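Soneck Scoop: bean weighing with two arms

README and data card, version 4
November 2021

What is in this package

Soneck Scoop is a set of recorded episodes together with the small software that we used for recording, checking and replaying them. In each episode two robot arms stand on either side of a kitchen scale. The right arm works with a yellow scoop and a container of small red beans. The left arm is placed beside the scale. The job is to bring the beans in the bowl to a target weight.

The package was made at the Urklow workshop for our own work on control policies that have to pay attention to a number on a display. We share it in the hope that other groups with two low-cost arms can use it. Please read the section on known problems before you train anything.

The set holds 302 episodes. They were recorded by teleoperation, with one operator for both arms. The long side of an episode is limited to 90 seconds by the recorder, and an episode that reaches this limit is closed and marked as "timeout" in the index.

Cameras

There are three video streams. One camera looks down at the table from above, and each arm carries a small camera at the wrist. The names of the streams are top, wrist_left and wrist_right.

The wrist streams are the most useful ones for the scoop. When the right gripper holds the handle, the bowl of the scoop is near the middle of the view and it hides a part of the beans. A policy that sees only this stream can judge well if the scoop is empty, but it knows little about the bowl on the scale.
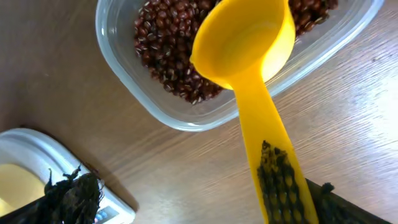
Folder layout

episodes/ has one folder per episode, with three video files and one table of joint values.
index.csv lists every episode with its target, its end state and its split.
calib/ has the camera calibration and the joint offsets for both arms.
tools/ has the scripts described further down.
extra/ has short test recordings which are not part of any split.

The table of joint values has one row for each control step. The columns are the time stamp, the measured position of each joint, the commanded position of each joint, and the opening of both grippers. We keep measured and commanded positions apart, as the right arm lags a little behind its command when it moves fast. If you train on the measured values and replay them as commands, the lag is applied twice. We made this mistake in the first version of the package.

Reading the display

The scale has no data port, so the weight is taken from the top stream. The script read_scale.py finds the display, straightens it and reads the digits. It needs a starting box, which you give once per session with the option --box. The scale must stay where it is until the session ends.

The reader is the weakest part of our software. The digits are small in the top view, and in many frames they are too small to be read with certainty. The reader therefore gives back a value and a confidence, and it leaves the value blank if the confidence is low.

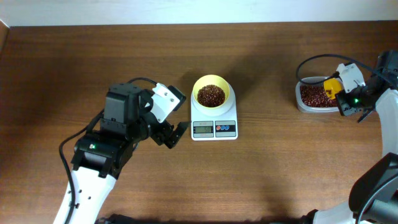
For the labels in index.csv we do not use a single frame. We take the last stretch of the episode, drop all the blank values and keep the value that appears most often. If fewer than 4 frames remain, the episode gets the label "unread". You can change this limit in the config file, but a lower limit gave us wrong labels when an arm threw a shadow on the display.

Please note that the reading is the weight as the scale shows it. We do not correct it in any way, and we do not store the unit. A reading is only comparable with other readings from the same session.

Finding the scoop

Tiongson is the detector that finds the scoop in the wrist streams. It is a small network, and it gives two outputs: a mask of the bowl of the scoop and a line along the handle. The controller uses the line to turn the wrist before it closes the fingers, so that the pads come flat onto the handle.

We labelled 600 frames by hand for the training of Tiongson. Frames with the scoop flat on the table are the easy case. The yellow is very clear on the brown wood, and a threshold on colour would nearly be enough. The harder part is the direction of the handle, when its lower end is outside the view and only the upper piece can be used for the line.
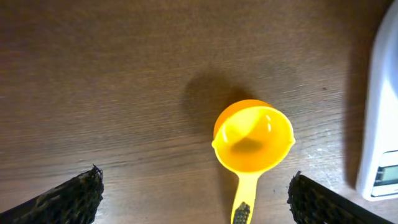
The shadow of the scoop caused some trouble in the early versions. The mask grew into the dark area and the centre of the bowl moved to the side, and the grasp was then too far from the handle. We now train with random changes of brightness in the lower half and the upper half separately. After this change the mask follows the rim much better.

The fingers themselves are always in the wrist view. We tried to remove them with a fixed mask, but the opening changes during the episode and the fixed mask also removed good pixels of the handle. In the present version the opening of the gripper is given to the network as an extra input, and no mask is used.

Control

The controller is called Cenus. It runs as a separate process and talks to both arms. It has three modes:

record: the arms follow the leader arms and everything is written to disk.
replay: the arms follow a stored episode at the original speed, or slower with --slow.
policy: the arms follow the output of a model.

In replay mode the controller moves first to the starting pose of the episode, and waits for a key. Use this pause to check that the scale and the container are in their places. Replay does not look at the cameras at all. If the container has been moved, the scoop will hit the rim.

The two arms are not planned together. Each arm has a box in which it is allowed to move, and the boxes overlap only above the scale. When one arm is inside the overlap, the other one is held outside it until the area is free. It is a simple rule and it makes some episodes slower, but we had no contact between the arms after we added it in July.

Quick start

1. Install the packages from requirements.txt in a clean environment.
2. Run tools/check_files.py on the downloaded folder. It compares the length of the three videos with the table of joint values.
3. Run tools/view.py with an episode number to see the three streams side by side.
4. Run tools/read_scale.py on the same episode and compare the result with the index.
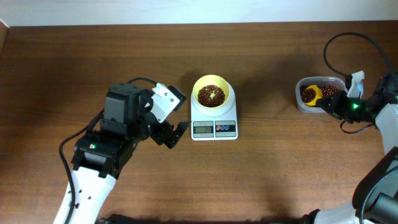

Top stream, scoop in the container, display at 34.

If step 4 gives a blank value for every frame, the starting box is wrong in most cases. Open the first frame, draw the box a little larger than the display and start again.

Known problems

The light comes from a different side in some sessions. The session number is in the index, so you can hold one session out for testing.

Beans on the table are not labelled. When beans fall beside the bowl, the episode is kept and the end state depends only on the reading.

The time stamps of wrist_left can be late by one frame against the other streams. check_files.py gives a warning for these episodes but does not repair them.

The operator sometimes waits above the container without moving. A model trained on all the frames learns to wait too. We skip still periods with the option --drop-still, which is off by default.

Not suitable for

Please do not use the labels to judge how exact a scale is, or for any real dosing of food. The set has one kind of bean and one table, and we have not tested any model from it on other material.

Changes in version 4

Commanded positions added for the left arm.
Reader confidence is now stored for each frame.
Session numbers corrected in index.csv.
The old detector was removed from tools/, and its weights do not load in this version.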